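Notebook, K. Huttunen, May
Edge line wear, Ustby road, section 17 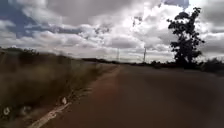

Retroreflectivity
Handheld meter, dry surface, 401 readings logged. Left edge line reads low at the south end. Brushed one patch and repeated: small gain, so most of the loss is bead loss, not dust.

Skid
Pendulum set up on the line and again 1,000 mm inside it. Slider changed after reading 35. Siiri has the old one.

To do
Recheck meter zero against the Wotik tile. Ask Hämäläinen for the bead batch sheet.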